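Carden Survey Completes First Full Record of Bredavach House

CARDEN, June — The Carden Building Survey has completed the first measured record of Bredavach House, the ruined manor on the north bank of the Taten. The record covers the hall range, the gatehouse and the east garden wall. It will be open to readers at the Powell Library from the end of the month.

Bredavach is first named in an estate roll as a hall with a chapel and a walled yard. The hall range was rebuilt in 1654 on the older footings, and most of the standing stonework belongs to that phase. The roof was removed when the estate was divided, and stone from the upper floor was reused in farm buildings nearby. 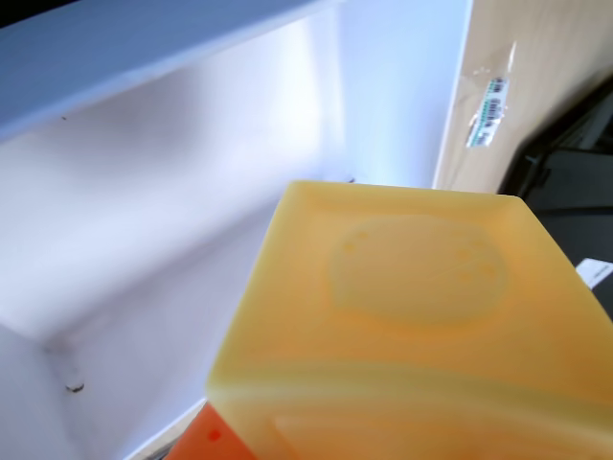 Translucent yellow block with a faint raised circular motif.

The survey logged 703 worked stones, of which 14 carry masons' marks. Three of the marks also occur at the bridge in Powell, which suggests that the same workshop supplied both sites. Mortar samples were taken from the hall, the gatehouse and the chapel footings. Results for the chapel are still pending, and its date is left open in the report.

The gatehouse had been described in earlier accounts as a later addition. The new drawings show its west wall bonded into the yard wall through seven courses, and the two are now treated as one build. A blocked doorway on the river side, not marked on earlier plans, leads to a stair of around 12 steps. 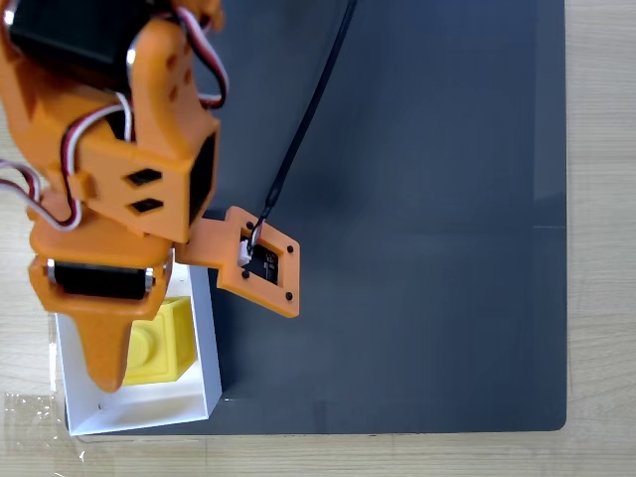
Drawings are issued at a single scale, with separate sheets for plans, elevations and moldings. Stones no longer in place are listed by find spot — mainly the yard and the river bank — and cross-referenced to the elevations where a match is likely. The estate roll is transcribed in full as an appendix.

The ruin remains closed to visitors while the hall's south gable is propped. The riverside path is open. Requests to consult the drawings should be sent to the reading room at the Powell Library.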